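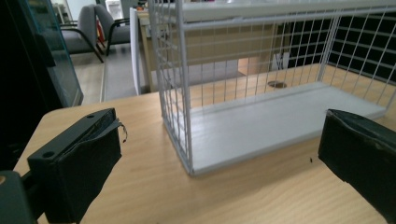 Can the Foner hard wax oil be used on a table where people eat every day?
It is made for this use. Let the last coat harden for 6 days before you put hot dishes or a wet cloth on it, and after that the table can be used as normal.

Foner Hard Wax Oil, clear satin
Sold by Ralteo, Stevside
Tin sizes: 300 ml and 1,000 ml
Page updated February 12, 2026

Foner is a clear oil with wax for indoor wood. It goes into the surface and leaves a thin layer which you can feel a little with the hand, but it does not make the wood look like plastic. We have sold it in our Stevside shop for a long time and we use it on the counter there, so most of the advice on this page comes from our own work.

What it is good for
Tables, desks, shelves, window boards, stools and the tops of chests. It works on oak, ash, beech, birch, maple and pine. On pale woods it gives a slightly warmer colour. If you want to keep a pale wood as pale as possible, please ask for Foner Natural, which has a small amount of white in it.

What it is not good for
Floors, outdoor furniture, and wood that already has varnish or lacquer. The oil cannot go through varnish. It will stay on top, remain sticky, and you will have to wipe all of it away with white spirit. We receive this complaint several times each year and it is nearly always an old varnish which the customer did not see. Put one drop of water on the wood and wait. If the drop stays round for a long time, there is probably a finish on it, and you must sand it off first.

It is also not suitable for laminate or other surfaces which are printed to look like wood.

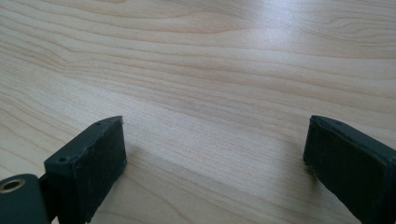 Sanding comes before everything else, and the result depends on it more than on the oil. Begin with 120 grit if the surface is in fair condition, then 150, and stop there. Customers often tell us they went up to 320 because they wanted it very smooth. With such fine paper the wood closes, it takes less oil, and the protection is weaker. Sand always along the grain. Remove the dust with a vacuum cleaner and then with a dry cloth.

Stir the tin well, do not shake it. The wax lies at the bottom and looks like a grey paste before you mix it. Put a small quantity on the wood with a lint-free cloth or a flat brush and spread it thin. After 15 minutes wipe off everything which the wood has not taken. Any oil that stays in small pools will dry shiny and you will see it against the light from the window.

Leave the first coat overnight with a window open. The next day rub very lightly with a grey pad and put the second coat, thinner than the first. Two coats are enough for a shelf. For a kitchen table we recommend a third one, only on the top.

Safety of the cloths
Cloths with oil on them can heat up and catch fire by themselves. Put them in water directly after the work, or lay them flat outside until they are hard. Never leave them in a ball in the bin.

Care
Wipe with a damp cloth and a little mild soap. Do not use scouring cream or anything with ammonia. When the surface begins to look dull, usually first at the places where people sit, clean it, let it dry and rub in a very thin coat. You do not have to treat the whole table again. The new part will blend in after some days.

For white or grey rings from cups you can try Aravena Wood Cleaner first, which we also keep. It takes away many light marks. It does not help with black marks, those are deeper in the wood and need sanding.

Storage
Close the lid well and keep the tin free from frost. An opened tin lasts longer if you pour the rest into a smaller jar, so that there is less air above it. If a skin has formed, cut it out and pour the oil through an old stocking. Do not stir the skin in.

Delivery
Orders to Stevside addresses go out with our own van. Other orders go by parcel service. Oil is not sent by air. The 1,000 ml tin is out of stock at the moment and we expect it again in March. The 300 ml tin is available now.

Sample sachets are available at the shop counter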